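台所に置く木の板、仕上げはオイル?ウレタン?それとも無塗装?

掲示板トップ > 住まいと道具 > 台所まわり
スレッド作成:2024年6月22日

■ 投稿者:ぬか床二代目
はじめまして、ずっと読むだけだったのですが初めてスレ立てます。

台所で使う木の板の仕上げで迷ってます。まな板じゃなくて、調理台の上に敷きっぱなしにして、生地をこねたり鍋を仮置きしたりする大きめの板です。Cendusの端材コーナーで厚み13ミリのタモの板を見つけて、1,491円だったので勢いで買いました。(タモって札に書いてあったけど、ほんとにタモかどうかは私には分かりません)

で、帰ってから気づいたんですが、何も塗ってないんですよね。触るとちょっとザラッとしてて、これはこれで好きなんですけど、醤油とかこぼしたら一発でしみますよね?

候補は
・Drurkbergの食器用オイル
・Zepedaの蜜ろうワックス
・水性ウレタン(メーカー未定)
・何も塗らない
です。パンをこねるので、匂いが残るものは避けたいです。みなさんどうしてますか?

■ 投稿者:栗の皮むき
ようこそ〜。私はオイル一択です。Drurkbergのは何年か使ってますが、塗った次の日はちょっと匂うけど、そのあとは気にならないです。こねる台に使うなら、塗ってから何日か風の通るところに立てておくといいですよ。

しみは、できます。できるけど、ペーパーで軽くこすってまた塗ればわりと消えます。そこがオイルのいいところだと思ってます。ウレタンは一回はがれると全部やり直しなので、私は懲りました…

■ 投稿者:三口コンロ
逆の意見ですみません、うちはウレタン派です。

オイルの板を前に使ってたんですが、正直、手入れが続かなかったです。最初の月は張り切って塗る→二か月目に忘れる→半年後に白っちゃけてカサカサ、というのを二回やりました(笑)。ウレタンにしてからは拭くだけです。こねる感触はたしかにツルツルで味気ないけど、打ち粉すれば一緒だと思います。

ただ、熱い鍋を直置きするなら絶対に鍋敷き使ってください。うちの板には丸い白い輪っかが二つあります。

■ 投稿者:栗の皮むき
>三口コンロさん
手入れが続かないのは分かる(笑)。でも「打ち粉すれば一緒」は同意できないです。木肌に粉がちょっと食い込む感じがあるから生地が扱いやすいんであって、塗膜の上の粉ってサラサラ動くだけじゃないですか?

■ 投稿者:三口コンロ
>栗の皮むきさん
うーん、そこは好みとしか。私は水分多めの生地はどのみちボウルの中で済ませちゃうので、台に求めるものが違うのかも。

■ 投稿者:ぬか床二代目
早速ありがとうございます!鍋敷き、絶対忘れる自信があります…。直置きする前提で考えたほうがよさそうです。

それと下地のことも聞きたいです。うちにAllhamの紙やすりが何枚かあって、番手がバラバラなんですけど、どこまで磨けばいいんでしょう?ツルツルにするほど油がしみないって聞いたこともあって。

■ 投稿者:木くずまみれ
建具の仕事を少しやってたので、下地のことだけ書きますね。

オイル仕上げなら300番くらいで止めて十分です。手持ちに1,000番があるとつい仕上げに使いたくなるんですが、そこまでやると表面が締まって油の入りが悪くなります。触り心地は最高なんですけどね。塗ったあとに濡らすと毛羽立つので、先に一回、固く絞った布で全体を拭いて、乾かして、毛羽をペーパーで落とす。これを一回はさむだけでだいぶ違います。

やすりは必ず木目に沿って。横にかけた傷は塗ったとたんに浮き出てきます。素の状態だと見えないので、みんな油断します。

あと角です。買ったままだと角がピンと立ってると思うので、丸めてください。角が立っていると塗膜でもオイルでもそこから薄くなって、そこから水が入ります。上の四隅だけじゃなく、手前の長い辺も指でなぞって引っかからないくらいまで。

■ 投稿者:ぬか床二代目
角!まったく考えてなかったです。たしかに今のままだとエプロンが引っかかります。

四隅ってどのくらい丸くするものですか?コップの底でなぞるくらい?それとも気持ち落とすだけ?やりすぎたら戻せないのでこわいです。

■ 投稿者:窓ぎわの豆苗
横からすみません、角の丸めは見た目の印象がかなり変わるので、先に紙に描いて板に載せてみるのがおすすめです。私は硬貨でなぞったらほとんど変化がなくて、そのあと湯のみ、最後は小皿でやりました。結局湯のみに戻したけど(紙なら何回でも戻せる)。

台所の写真を一枚貼っておきます。色の明るい木の板で、角が丸くなってるのが手前のほうに写ってます。板の色は塗るものでけっこう転ぶので、明るいままがいい人はオイルを塗る前に裏で試してくださいね。 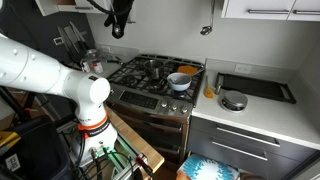
■ 投稿者:木くずまみれ
>窓ぎわの豆苗さん
紙に描くの、いいですね。仕事でも型紙は作ります。

丸める手順だけ補足します。いきなり紙やすりで丸くしようとすると延々終わらないので、のこぎりで角を斜めに落とす→残った二つの角をまた落とす→やすりで整える、の順で。のこは細かい目のものを。木口は割れやすいから、下に捨て板をあててゆっくり引いてください。

色は、タモなら油を塗るとそれなりに黄色く濃くなります。水で濡らした色が、だいたいオイルを塗った直後の色だと思ってもらえれば。

■ 投稿者:栗の皮むき
水で濡らして色を見るの、初めて知りました。それ店でやったら怒られますかね(笑)

■ 投稿者:木くずまみれ
怒られます。

■ 投稿者:だし殻
流れを切るようですが、無塗装派もいますよということで。

うちは白木のまま、もうだいぶ長いです。使う前にさっと水で濡らして拭いて、使ったら束子でこすって、壁に立てかける。これだけ。醤油のしみはありますよ。カレーのもあります。でも日に当ててると薄くなってくるんですよ、カレーは特に。塗ったものが生地に移るとか移らないとか考えなくていいのが気楽です。

ぬか床二代目さん、ぬか床をやってるなら毎日の手入れは苦にならないタイプじゃないですか?

■ 投稿者:三口コンロ
>だし殻さん
敷きっぱなしで使うって最初に書いてありますよ。無塗装で敷きっぱなしは、裏が黒くなりませんか?うちの実家の板がそれでした。

■ 投稿者:だし殻
>三口コンロさん
あ、読み飛ばしてました。敷きっぱなしならたしかにおすすめできないです。というか、塗っても敷きっぱなしはまずい気がします。裏の湿気はオイルでもウレタンでも同じことなので。

■ 投稿者:木くずまみれ
だし殻さんの言うとおりで、裏は大事です。表だけ塗って裏を塗らない人が多いんですが、表と裏で水の出入りが違うと反ります。その厚みだとわりと簡単に反ると思います。塗るなら裏も木口も同じ回数。木口は特に吸うので、多めに。

敷きっぱなしにしたいなら、裏に薄いゴム足をつけて少し浮かせるといいです。滑り止めにもなります。

■ 投稿者:ぬか床二代目
裏も塗るんですね…表だけのつもりでした。危なかった。

ゴム足、高さが出るとこねるときに低い私にはつらいかも(背が低いんです)。でも滑るのも困るし、薄いやつを探してみます。Cendusに貼るタイプのが売ってた気がする。

ぬか床は、名前だけ二代目で、初代は私がだめにしました。毎日の手入れは、察してください。

■ 投稿者:窓ぎわの豆苗
初代に合掌。

背が低めなら、ゴム足より滑り止めシートを使うときだけ敷くのでもいいかも。使い終わったら板は立てて、シートは洗って干す。ただ、シートを敷きっぱなしにすると網目の跡が板につくことがあります。オイルがまだ落ち着いてないうちは特に。うちのは裏にしっかり網目模様があります。裏だからいいんですけど。

■ 投稿者:胡桃拾い
蜜ろうの話が出てないので書きます。Zepedaの使ってます。

いいところ:匂いがほんのり甘くていやな感じがない。手で塗れる。しっとりする。
よくないところ:熱にすごく弱い。鍋を置くとそこだけ溶けて、冷めるとまだらになります。あと夏はちょっとベタつく。こねる台にベタつきは致命的かなと。

うちは器とスプーンにだけ使って、板はオイルにしてます。両方塗る人もいるみたいですけど、私は板にはいらないと思いました。

■ 投稿者:栗の皮むき
>胡桃拾いさん
私はオイルのあとに蜜ろうを薄く重ねてますよ。水のはじき方が全然違うので、いらないとは言い切れないかな〜。乾拭きをしつこくやればベタつきは出ないです。

■ 投稿者:胡桃拾い
しつこくってどのくらいですか?私もそれなりに拭いてたんですけど。

■ 投稿者:栗の皮むき
布がすべるようになるまで、です。腕が疲れてもまだ拭く、くらい。古いTシャツがいいです。タオルだと毛が残ります。

■ 投稿者:胡桃拾い
そこまではやってなかった。今度小さい板で試してみます。

■ 投稿者:木くずまみれ
布の話が出たのでひとつだけ。乾性油(亜麻仁とか桐とか)を拭いた布は、丸めてゴミ箱に入れないでください。油が固まるときに熱を持って、ほんとに火が出ることがあります。水に浸してからビニール袋に入れて捨てるか、広げて外で乾かすか。缶の裏の注意書きを読んで、書いてあるとおりに。

■ 投稿者:ぬか床二代目
えっ、こわい。完全に丸めて捨てるところでした。家にあるオイルの缶を見たら、小さい字でちゃんと書いてありました…。

いまのところの方針です。
・Drurkbergのオイル、表も裏も木口も
・やすりは300番まで。濡れ布巾で毛羽を立てて落とす
・角は湯のみでなぞって、まず紙で試す
・蜜ろうは様子を見てから
・ぞうきんは水に浸す!

あと鍋は、置きたくなるたびにこのスレを思い出します。

■ 投稿者:三口コンロ
ウレタンが負けた…。いや、いい方針だと思います。半年後にカサカサになってたらまた来てください、同志として迎えます。

■ 投稿者:だし殻
クルミ油を塗ってる人もいますけど、アレルギーのある人がいる家では避けてくださいね。食用のサラダ油もやめたほうがいいです。固まらないので、そのうち古い油の匂いがします。(経験者)

■ 投稿者:ぬか床二代目
サラダ油、ちょっと考えてました。やめます。

とりあえず角の型紙を切ってみたんですが、湯のみだと私にはまだ大きい気がして、いまぐい呑みで描き直してます。なんか、紙の上だとどれも正解に見えてきました。

■ 投稿者:窓ぎわの豆苗
一晩、板に貼って置いておくといいですよ〜。朝見ると「これは違う」っていうのが分かるので。

■ 投稿者:木くずまみれ
迷ったら小さいほうで。あとから大きくはできます。

■ 投稿者:ぬか床二代目
ではぐい呑みで行きます!のこぎりを借りられたら続きを書きます。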